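Stirklow S3 inline duct fan - three months in

19/02/2023

I put this fan in back in December and I've been meaning to write it up ever since, so here goes. It's an inline blower with an EC motor, it moves 240 cubic feet a minute on the top setting, and it replaced an old Dilteck that had been rattling over my kitchen ceiling since before I bought the house. I cook a lot, the kitchen has no window, and by the end the Dilteck was making plenty of noise and moving hardly any air.

Ordering was easy. I got it through Llorente, who had it in stock, and it came with two clamps, a bracket and a speed dial. The instructions are one folded sheet with drawings the size of postage stamps. I gave up on them pretty fast and called Nurhan Bilgin, who wired my basement, and she had it hooked up before lunch. If you're comfortable with a junction box you could probably do it yourself, but the terminal block is tight and the screws are tiny. Bring a good screwdriver!

Now the noise. On low I can't hear it from the stove at all. On medium there's a soft whoosh, which is just air in the duct. On high you know it's running, and there's a bit of a whine on top of the whoosh that I noticed a lot the first week and then stopped noticing. My sister Catrin Ruddock still hears it every time she visits (she has ears like a bat). Rubber mounts helped some. They should be in the box at this price, but they aren't, so add a few bucks for those.

What I really love is the speed dial. The Dilteck had on and off and that was your lot. With this one I leave it on low pretty much all evening and turn it up when I'm steaming or frying. It draws 13 watts on low by my plug-in meter, so I've quit worrying about leaving it on. 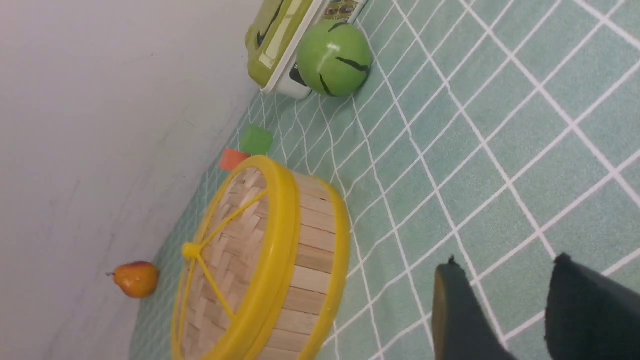

Bamboo steamer on the green grid mat.
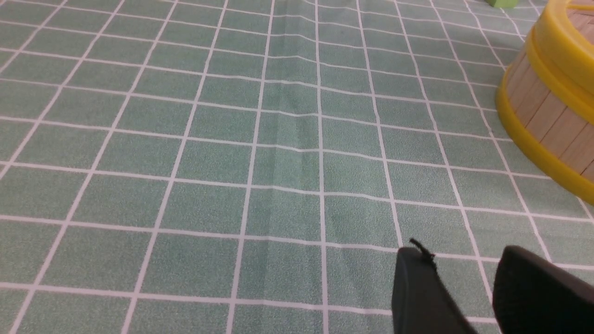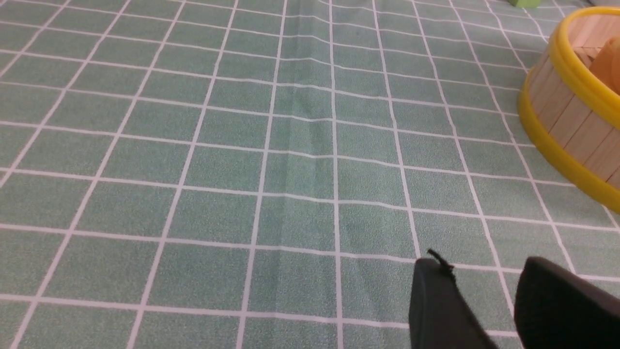
Cleaning is the weak spot. The housing is supposed to slide out once you loosen the clamps, and it does, but one of mine had bent a little and I had to fight it. Getting at the blades took me 20 minutes, most of it up a ladder with a flashlight in my teeth. The Bokent my neighbor has comes apart with two latches, and I was jealous. The Bokent costs more and only has 3 speeds, though, so I'd still pick this one.

Warranty card is in the bottom of the box under the cardboard insert, by the way. I almost threw mine out. Four stars from me, and it would be five with better clamps and the rubber mounts included. I'll update if the whine gets any worse over the summer.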